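Subject: Re: [bedding-swap] fitted sheets that stay put (and what color to get)

Bed as of Saturday, : 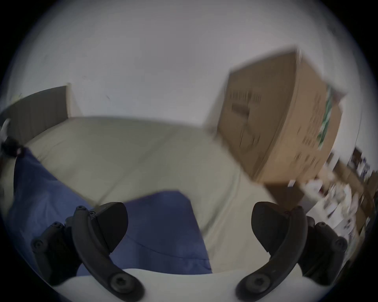 On the list last week, Trunholm wrote:
> I gave up on fitted sheets two years ago. The corners pop off by
> morning, the middle goes all ripply, and I end up remaking the
> whole thing before work. I use a flat sheet now and tuck it
> tight. Has anyone found a fitted one that's worth the money, or
> am I better off sticking with flat? Also, what color do people
> like with a gray headboard? White looks like a hospital to me.

OK, so I have opinions on both of these, sorry in advance for the length!

Color first, because that one's easy. I have a gray upholstered headboard too and I went back and forth forever. White was too stark for me as well, and I tried a slate gray set from Clarker that made the whole bed look like one big filing cabinet. Pale beige is what I landed on. It warms up the gray without turning pink on you (a lot of the "sand" and "oatmeal" ones do go pink under a lamp, so take one home and look at it at night before you wash it). You'll see creases on it more than on a print, if that kind of thing bugs you. I had a fold line across mine and I just live with it. I do not iron sheets and I'm not going to start.

Now the corners. Measure your mattress! I mean with the topper on, and with a real tape measure. I bought three sets going by the label on the mattress and every one of them came up short, and I'd completely forgotten that the topper adds 2 inches. Once I bought for the real depth, most of the popping stopped. The sheet I have now is the Brarkano deep one, $27 on sale at the Montes outlet, and it's been through the wash every week since December. The elastic goes all the way around, so don't get the kind that only has it at the corners.

Other stuff that has helped me:

Put the two head corners on first, then the opposite foot corner, then the last one. If the last one goes on easily, the sheet is too big and it'll ripple.

Dry on low and take it out a little early. I used to cook mine and I think that's what killed the elastic on the Clarker set. I pull it out barely damp, put it straight on the bed and smooth it from the middle out with my forearm – it looks silly and it works better than hands.

Skip the suspender clips. I had a set and one let go at 2 in the morning and snapped me on the ankle.

As for thread count, I wouldn't chase it. My sister-in-law has a set that says 2,000 on the package and it's heavy and slippery and slides around like crazy. Mine doesn't even list a number and I like it fine.

Flat sheet people, I'm not trying to convert you. If you can do a proper tight tuck then good for you, you'll save money and they fold so much nicer in the closet. My fitted ones get rolled into a ball and shoved inside the pillowcase – I know somebody on here posted folding instructions and I've tried them twice.

I still have that slate gray set if anyone wants it for a guest bed or for drop cloths. Queen, corners are tired, no stains. Free, just pay the postage or come get it.

Does anybody have a mattress pad that doesn't crunch? That's my next project.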